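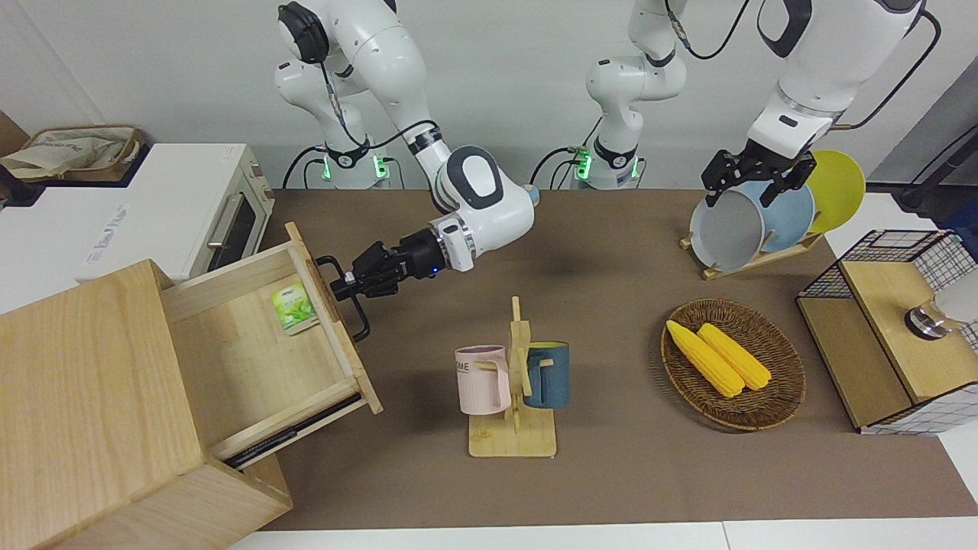
Drawer storage for dry goods is the first subject in this gallery of small-kitchen fittings, compiled by Meirion Wogan and Halima Obura for the Doruvetti kitchen pages. A shallow top drawer suits anything sold in flat packets: tea, yeast, gelatin, stock powder, seeds. Packets are light, and they move every time the drawer does. The green tea packet in the open drawer has ended up near the back wall, where packets are hardest to see from a standing position. A divider set across the drawer at mid-depth keeps them in the front half. The divider should stand a little lower than the drawer sides so that it clears the cabinet when the drawer closes.

Slides and handle
The drawer has a metal slide rail along its side and a black metal handle on the front panel. Metal slides need cleaning more often than wood runners, as flour and sugar collect in the track. Brush out the track dry, then wipe it with a barely damp cloth. Oil is a poor choice in a kitchen because it holds dust. A thin coat of paste wax lasts longer and does not drip onto the contents of the drawer below.

Handle screws work loose over time. Check them in January, when the cabinets get their yearly wash, and tighten by hand with a screwdriver. A power driver strips softwood quickly.

Mugs
A mug tree with a square base takes up less surface than the same mugs standing on a shelf. Load it evenly: one mug on one side, one on the other, heavier mugs on the lower pegs. The pink mug and the dark blue-gray one with the beige handle are a workable pair for a two-person household. Uchenna Bako tested a tree of the same general type with 10 mugs and found that it tipped when all the weight was on one side. Handles with a narrow opening are the usual problem. Measure the peg before buying mugs — some handles will go over it only at an angle, and those are the ones that get chipped.

Corn and the basket
Woven baskets let air through, which is useful for onions, garlic and winter squash. Corn is different. The ears lose sweetness at room temperature, so a wicker basket is a place for them on the day they will be cooked. For longer storage, leave the husks on and refrigerate. Baskets should be shaken out weekly and washed twice a year in lukewarm water with a soft brush, then dried away from direct heat.

Dish rack
Plates drain faster when they stand upright with a gap between them. Yurani Ccori's rule is to fill every second slot with dinner plates and to use the full row only for saucers. Lift a plate by the rim and keep it vertical until it is clear of the wires. The rack itself needs descaling in hard-water areas; a soak of 11 minutes in diluted white vinegar is the figure we use, followed by a rinse.

Toaster oven
The top of a toaster oven gets used as a shelf in most kitchens. A canvas tote is a common thing to find up there, and it should be moved before the oven is switched on. Keep the clearance given in the manual at the sides and back as well. The crumb tray, where there is one, comes out cold.

Notes
Cabinet measurements and a cutting list for the drawer divider are kept on the Presitz page. Tumaini Rugemalira is preparing the next gallery, on the Mfinanga pantry, with sections on jars, labels and shelf spacing. Corrections to the care instructions can be sent to Halima Obura.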